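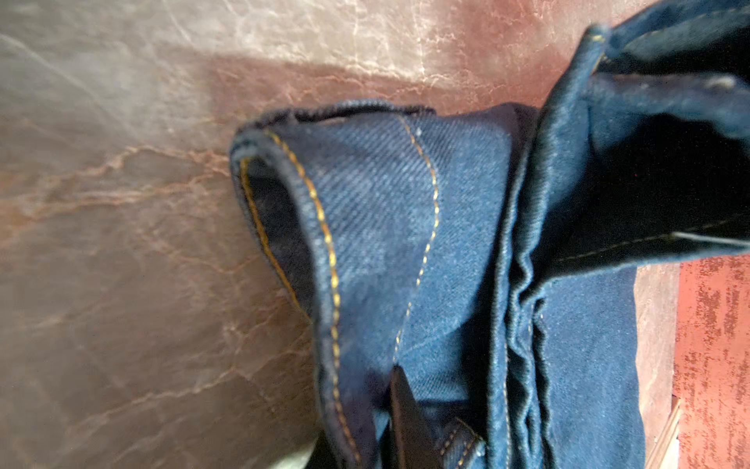
**Figure 1.** Denim on a marbled surface.

### 4.2 Do fluid templates hold up?

Vendors of page builders like to say that a fluid grid adapts to any screen. We doubt that the claim has been tested very hard. The Platari manual, for one, shows its templates at two widths only, and both sit close to the built-in breakpoints, where a layout is least likely to fail.

We loaded 3,974 pages built with Platari or Soomro and resized each one in small steps. A page was marked as broken if text overlapped, if a menu item could not be reached, or if the body scrolled sideways. The last test is strict – a single wide table will trip it – and we report it separately for that reason.

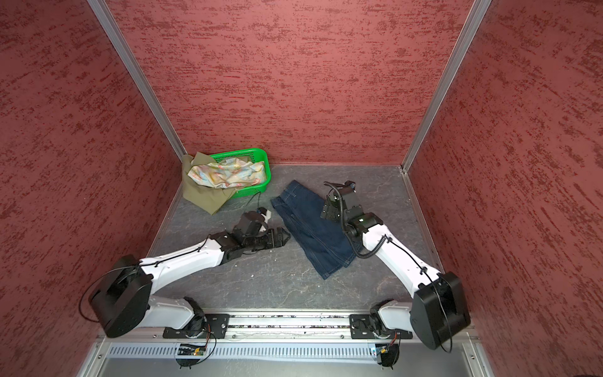 **Figure 2.** Two robot arms on a rail, with dark blue denim and a green basket.

Most failures fell between breakpoints. Soomro pages with 8 columns did worst, mainly where an author had typed a fixed width into one cell and left the others alone. It is tempting to blame the author. We are not convinced, as the editor accepts the value without a warning and its own preview hides the overflow.

The Fillham checklist caught few of these cases. Prundon, which reloads the page at four fixed widths, did little better, and its "responsive" score tells a reader almost nothing about the widths in between. Whether a finer sweep would be worth the extra time on a large site is a question our data cannot settle.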